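A visit to the wedding fair at Gesden

My sister is getting married in May and she asked me to look for transport. She has a list for everything, and my part of the list is the cars. I do not know much about cars, but I like old buses, so I was happy with this job. When I read that the wedding fair at Gesden had a whole hall for transport this year, I took the early train and spent the day there.

I write this report for my family in the first place, but maybe other people who must arrange the same thing can use it.

Getting there and getting in

From the station at Gesden you walk along the canal and then through a car park that is bigger than you expect. There were signs, but the last one pointed at a closed gate, so many of us walked back again. The doors opened at 10 and there was already a long queue, mostly mothers and daughters. A ticket at the door cost 6 euros. The cloakroom was extra and I kept my coat on all day, which I regretted in the afternoon.

The plan of the halls was printed very small. Dresses and suits were in the front, food in the middle, and transport at the back near the big doors, where the vehicles could drive in.

The old cars

The first stand belonged to Brultard, a family firm with cream and dark red saloons. You were allowed to sit in them if you took off your shoes. I sat in the back of one and found it beautiful but low. My sister's dress has a wide skirt, and I could not see how she would get out of that door with any dignity. The man at the stand had clearly heard this worry before. He said that the bride goes in backwards, sits down first and then turns, and that one person should hold the skirt from the other side. He offered a practice hour before the wedding day, without costs if you book.

The price was for three hours, from leaving the garage until returning to it. Please read that part well. Their garage is forty minutes' drive from our church, so a good piece of the time would be gone before my sister saw the car at all.

The coaches

For me this was the best part. Gajewski had brought two coaches, a modern one and a restored one with curved windows in the roof. The restored one has wooden trim on the inside and seats in a green cloth that feels like a theatre chair. It was allowed to go up the hill roads, the driver told me, but slowly, and he would not take it out when there is salt on the road. In May this should not be a problem.

I spoke a long time with Bart Boersma, who does the planning for them. He gave me advice that I want to write down here. Most couples order one coach to bring the guests to the party and one to bring everybody home at the end. Then the grandparents and the people with small children are tired at nine in the evening and must wait or call a taxi. He proposes one early return and one late return with the same vehicle. The driver's hours must fit, so you have to fix the times when you book, and you cannot change them on the evening itself.

He also asked questions I had no answer for. Is there a low bridge near the venue? Can a coach turn in the yard, or must it reverse out? Who has the telephone number of the driver? I promised to measure the gate. The deposit at Gajewski is 1,000 euros, and you get it back if you cancel 6 weeks before the day or earlier. I thought that was quite fair.

The evening send-off

A smaller stand, Jimov, did only the departure of the couple. They come with one car at the end of the party, or earlier if the couple wants to be seen leaving, and they bring the ribbons and lanterns for the guests to hold. I found it a little expensive for such a short drive. The photographs on their table were very nice, I must admit, and I took a leaflet for my sister because she likes this kind of thing.

They advise against rice and paper confetti, as many venues send you a cleaning bill. Dried petals are usually accepted, but ask first.

Lunch and the talks

The food in the middle hall was mostly small tastes of wedding menus. I ate too many little pies and then had no appetite for the soup I had paid for. At 2 there was a talk about the order of the day, with a good piece about how much time to keep free between ceremony and dinner. The speaker used the word "buffer" so often that the lady next to me began to smile each time. Still, her point was useful: when you move eighty people by coach, getting in and getting out takes longer than the drive.

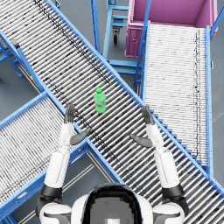
What I would do differently

I would go first to the transport hall, in the morning, when the drivers have time to talk. After lunch there were children on the steps of every coach. I would also bring the address of the church and of the party on paper, with the times. Three firms asked for it, and each time I had to search in my telephone.

Take a tape measure if the dress is already bought. A friend of my sister laughed at me for this, but the door of the cream saloon was narrower than that of the dark red one, and they have the same price.

What we decided

We will probably take the restored coach for the guests, with the early and the late return. For the couple it is still open. My sister wants the old car, her fiancé would like to sit in the coach with everybody, and our mother thinks they should go in her own car because it is nearly new. I have passed on the leaflets and the prices.

The gate is 3.40 metres wide. I have sent this to Mr Boersma and I wait for his answer.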